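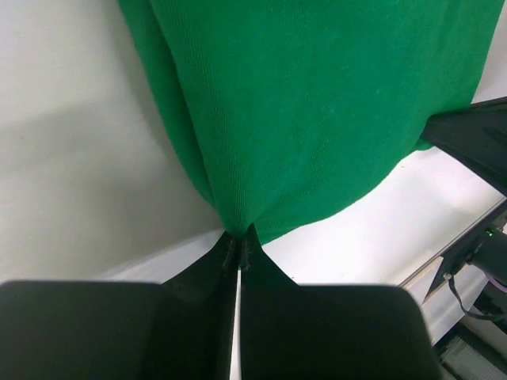

El punto verde, cogido por una esquina sobre la mesa blanca.

En noviembre saco toda la ropa de punto del armario, la reviso y la vuelvo a doblar. Antes lo hacía encima de la cama y acababa con dolor de espalda, así que este año me he pasado a la mesa blanca del cuarto de atrás. Es más alta y la tela resbala menos que sobre la colcha.

Empecé por lo verde. Es un punto fino, acanalado, de un esmeralda bastante fuerte, y tiene la manía de enrollarse en los bordes. Si lo doblas deprisa queda una capa metida debajo de otra y al sacarlo del cajón tiene una arruga en diagonal que no se va hasta el siguiente lavado. Lo que hago es cogerlo por una punta, tirar un poco en el sentido del canalé y dejarlo caer. Luego paso la mano desde el centro hacia fuera y doblo en tres a lo largo.

Arnar Nørgaard me dijo que él lo enrolla todo. Lo probé con 8 prendas y 2 se deshicieron nada más abrir el cajón. Las más gruesas sí aguantan enrolladas, las finas no.

Las cajas son las Clirari de siempre, con tapa. En la grande entran los jerséis y en la pequeña lo que no me pongo hasta enero. Tardé casi dos horas, con una pausa para comer.

Me quedan por mirar las bufandas y una bolsa de calcetines sin pareja que llevo arrastrando desde la mudanza. Lo haré otra tarde.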